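Gono (robot kit)

Gono is a two-armed household robot kit made for picking up, sorting and folding laundry. Sold by Stoken, a small hardware firm, and designed by Tarek Sabbagh and Gunnlaugur Skov. Shipped to first buyers in July. The kit covers the arms, the grippers, the wrist cameras and a software package named Vídalín. Buyers supply their own computer and their own laundry.

Contents
1 History
2 Hardware
3 Software
4 Laundry service
5 Reception
6 See also

History

Sabbagh and Skov began with a single arm meant for sorting mail. Dropped after one winter. Paper turned out to be a poor match for the fingers, cloth a much better one, and the second arm was added so that one could hold while the other pulled. Kolbrún Skov joined to write the teaching tools and later took over the whole software side.

The first batch was 22 kits, all sold to people who had signed up on the Stoken mailing list. The second batch was 500. Early units had a fault in the left shoulder cable, which worked loose after long sessions; Stoken mailed out a clip and a one-page instruction sheet, and the clip is now fitted at the factory.

Hardware

Two arms, each ending in a parallel gripper with two fingers. Fingers are changed with a hex key, which is in the box. Three finger shapes are offered: wide, narrow and a hooked type sold separately. The narrow pair is best for shirts and dishcloths, the wide pair for towels.

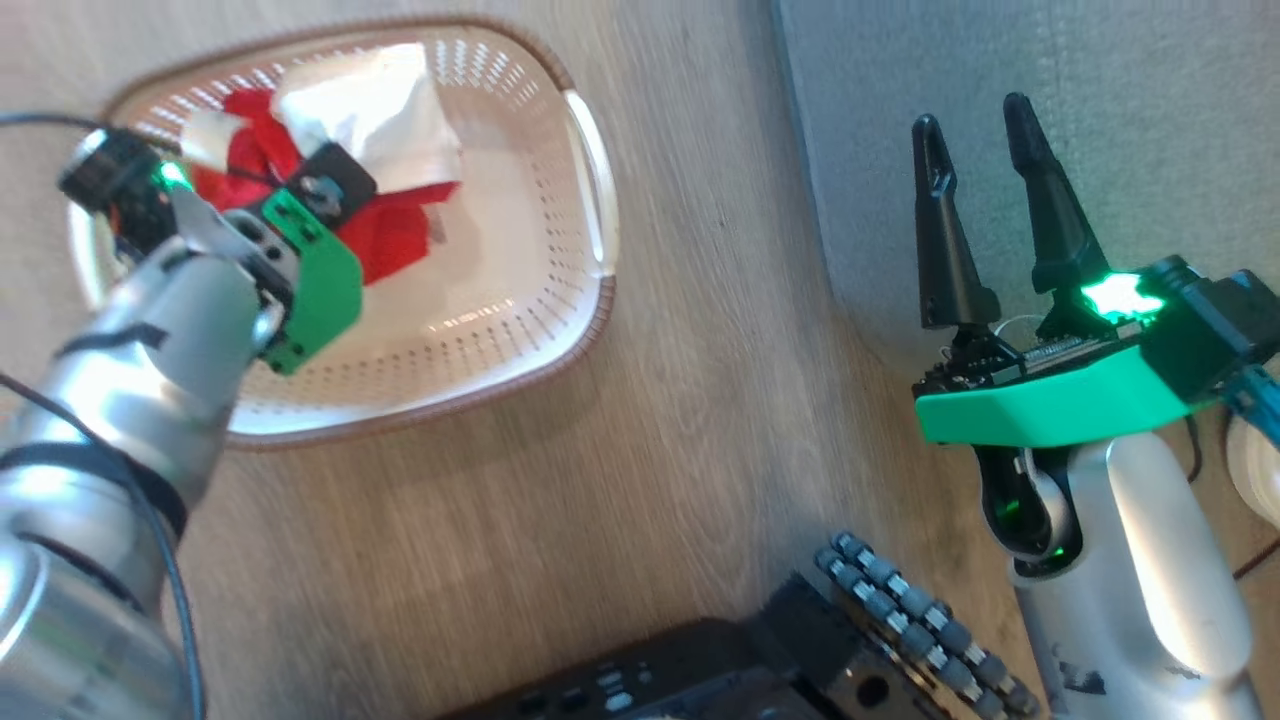 Power comes from one supply for both arms. The manual asks for a clear space on all sides and warns against rugs with long fringe. Assembly takes an afternoon by the manual, longer according to most owners, mainly on account of the cable routing, wich is shown in only one drawing. There is no lifting rating for wet cloth. Jeans are listed as "supported, dry only."

Each wrist carries its own camera. Replacement cameras are stocked, and can be swapped without taking off the gripper. Calibration has to be run again afterward.

Software

Vídalín runs on the owner's computer and comes with five ready-made routines: pick from basket, place in basket, sort by color, flatten, and fold in half. Further routines are taught by guiding the arms by hand and repeating the task. Stoken's advice is to vary the position of the basket between repeats. Owners who skip this tend to get a robot that works in one spot only.

The color sort was reworked in the second release. It had trouble with prints and with anything striped, and would sometimes put the same sock down and pick it up again until stopped. Prints are now handled by taking the main color of the garment. Stripes still poor.

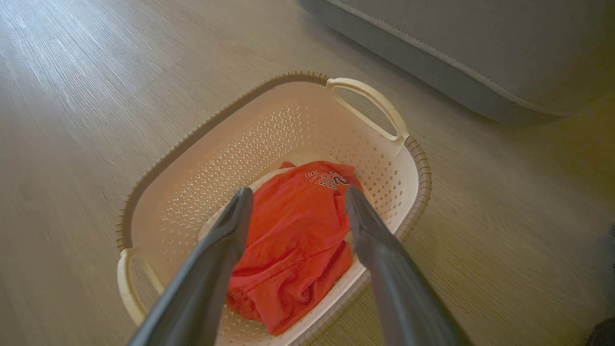

Gripper open over a red-orange shirt in a laundry basket.

Logs are kept on the owner's machine and can be deleted from the settings page. Sharing them with Stoken is optional, off by default.

Laundry service

Astulden is a paid setup service for Gono, run separately by Bergþóra Hallgrímsson. A technician comes to the home, places the arms, teaches the routines with the household's own basket and clothes, then returns once for adjustments. Price is 981 dollars, travel not included. Some buyers have called this steep. The service doesn't cover stairs, and will not fit arms in a bathroom. 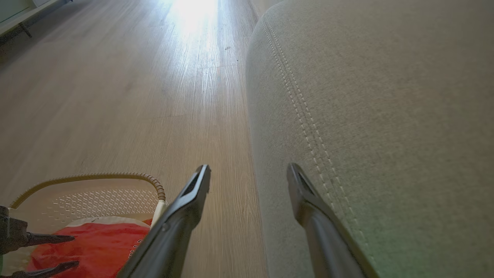

Space is the usual subject of the first visit. Living rooms are narrower than people think, and the technician will often ask for a chair or a side table to be moved. Working close to furniture is possible, with a basket on one side and gray upholstery on the other and a finger right up against the fabric, but Astulden prefers more room then that and says so in its booking notes. Lighting is checked too. Strong daylight coming off a pale floor, like the white patch farther down the planks here, is a thing to test for before any teaching starts. Blinds are the cheap fix.

Reception

Reviewer Renzo Fontana liked the grippers and the spare parts policy, disliked the manual. He rated picking from a basket as the strongest routine and folding as the weakest, and wrote that "a towel comes out fine, a fitted sheet does not come out at all." Other complaints: fan noise, slow start-up, no carrying case. Parts prices have been praised. A full finger set costs less than the shipping on it in some countries.

Stoken has said a quieter fan is planned. No date given.

See also

Laundry folding machine
Parallel gripper
Home automation

This page was last edited on Sunday, September 6, 2020.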